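Support > Two-arm cells > Kitchen table cell > Setup and care FAQ

We use cookies to remember your language and region. Accept | Settings

Kitchen Table Cell: Setup and Care FAQ

Last revised October 6, 2018

These answers cover the Fultolus two-arm cell with parallel grippers and the Horobets wrist camera kit. For the controller, see the separate Burkia manual.

How do I check that the fingers are seated?
Power the arm down and look at the two socket-head screws on each finger. Snug them by hand, then give each one a final turn with the short key from the kit. Open the gripper all the way and compare the pads. If one sits farther in than the other, loosen that finger and reseat it.
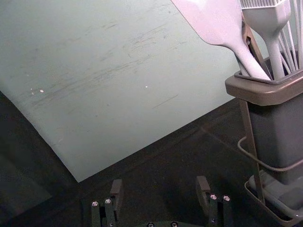
How often should the screws be checked?
Every 30 hours of running time, and after any hard contact with the table or a container. Don't use thread locker on the finger screws. They come out too often for it to be worth the trouble.

Does the cloth matter?
Yes. Use a dark, matte one and pull it as flat as you can. Folds under a drip tray can make it rock, and a holder that rocks will throw off your taught grasp points. Small creases elsewhere are fine.

Where should the utensil caddy go?
Near the center of the table, where both arms can get to it without stretching. Teach the approach with the caddy loaded the way you plan to run it. A whisk or a spatula sticks up well above the rim, and the fingers need to clear it on the way in.
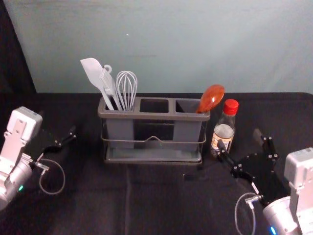 What about the cable at the gripper?
Leave enough slack for a full wrist turn. Jog the wrist slowly to both limits and watch the loop – if it pulls tight or catches on the wire stand, stop and reroute it. Replace any cable with a cracked jacket.

The wrist view is fine but the grasps land off to one side. Why?
Usually the camera bracket has shifted. Rerun the Cukum calibration routine, which takes almost 3 minutes per arm. Calibrate both arms even if only one is off.

How do I clean the pads?
Wipe them with a damp lint-free cloth and let them dry before the next run. No solvents. New pads ship in packs of 2, and the part number changed in March, so check the label before you reorder.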